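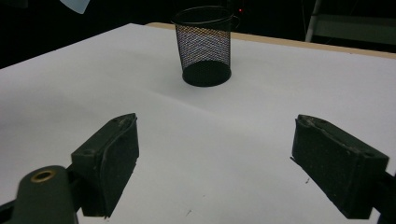

Goltitz bekommt im Januar wieder einen Spieleabend, und ich darf ihn ankündigen, was mich ehrlich gesagt ziemlich freut! Ich heiße Silvan Trummer, ich spiele seit meiner Schulzeit alles, was Karten, Steine oder Würfel hat, und ich habe mir für die neue Saison einiges vorgenommen. Gespielt wird im alten Saal vom Hiser, gleich hinter der Bäckerei, und zwar an weißen Tischplatten wie der auf dem Foto. Früher hatten wir dunkles Holz, sehr gemütlich, aber die dunkelblauen Steine von Tô hat darauf am späten Abend kein Mensch mehr gefunden. Auf Weiß sieht man sie sofort, auch von der anderen Tischseite und auch ohne Brille (ich spreche aus Erfahrung).

Los geht es um 18 Uhr, und wer erst um 19 Uhr von der Arbeit kommt, steigt einfach in die nächste Runde ein. Eine Anmeldung braucht es für den offenen Teil nicht. Ihr kommt rein, hängt die Jacke auf und setzt euch dorthin, wo noch ein Stuhl frei ist. Falls ihr lieber erst mal zuschaut, auch gut, dann gibt es Tee und Käsekuchen am Fenster, und spätestens nach dem zweiten Stück hat euch sowieso jemand überredet.

Im Regal stehen inzwischen 71 Spiele. Darunter sind die üblichen Verdächtigen, die ihr von zu Hause kennt, aber auch ein paar Schachteln, die man im Laden lange suchen muss. Mein Liebling ist und bleibt Tô, ein Legespiel für zwei Personen, bei dem man sich gegenseitig die Wege zubaut. Die Regeln passen auf eine halbe Seite, trotzdem habe ich in der ersten Saison fast jede Partie verloren, meistens gegen meine Nichte. Eine Partie dauert 30 Minuten, wenn beide zügig ziehen. Wenn ich mitspiele, dauert sie länger.

Ganz neu in dieser Saison ist das Turnier um den Stinusier. So heißt unser Wanderpokal, eine etwas schiefe Keramikfigur mit großen Ohren, die ich selbst getöpfert habe — man sieht es ihr leider an. Der Name stammt aus einem Zauberspruch, den sich die Kinder in der Ferienwoche ausgedacht haben, und er ist hängen geblieben. Gespielt wird Tô in Vorrunden, danach geht es im K.-o.-System weiter. Für das Turnier hätte ich gern vorab eure Namen, die Liste liegt beim Hiser an der Theke. Die Startgebühr beträgt 2 Euro und fließt komplett in neue Spiele. Kinder zahlen nichts und spielen bitte unbedingt mit, die Konkurrenz soll ja wehtun.

Vor der ersten Runde erkläre ich die Regeln für alle, die Tô noch nie auf dem Tisch hatten. Das mache ich gern auch zweimal. Uhren gibt es in der Vorrunde keine, erst im Halbfinale wird es etwas strenger, und wer dann beim Nachdenken ein Lied summt, bekommt von mir einen Blick. Mehr Sanktionen sind nicht vorgesehen.

Beim letzten Saisonabschluss waren über 100 Leute da. Die Schlange an der Garderobe ging bis auf die Straße, der Kartoffelsalat war vor dem ersten Würfelwurf weg, und an einem Tisch wurde noch gespielt, als die Lichter schon halb aus waren. So voll wird es zum Auftakt vermutlich nicht, aber ich habe vorsichtshalber mehr Kartoffelsalat bestellt. Wer selbst etwas fürs Buffet mitbringen möchte, nimmt bitte Sachen, die nicht kleben und nicht krümeln. Chips mit Paprikapulver sind ein Albtraum für jede Spielkarte, das meine ich ernst!

Eigene Spiele sind willkommen, am besten mit Namen auf der Schachtel. Und falls jemand zu Hause noch eine vollständige Ausgabe von irgendeinem alten Bahnspiel im Keller hat: Bitte melden, ich suche schon ewig danach.

Für die Redaktionen: Gern dürft ihr vorbeikommen, fotografieren und natürlich mitspielen. Gespräche mit mir gehen am besten ab 17 Uhr, also vor dem Einlass, danach stehe ich vermutlich an irgendeinem Tisch und erkläre Regeln. Der Eintritt zum offenen Spieleabend ist frei, der Saal ist ebenerdig erreichbar, die Fahrräder stellt ihr bitte in den Hof.

Kontakt: Silvan Trummer, Spieleabend Goltitz, Nachrichten bitte über die Theke im Hiser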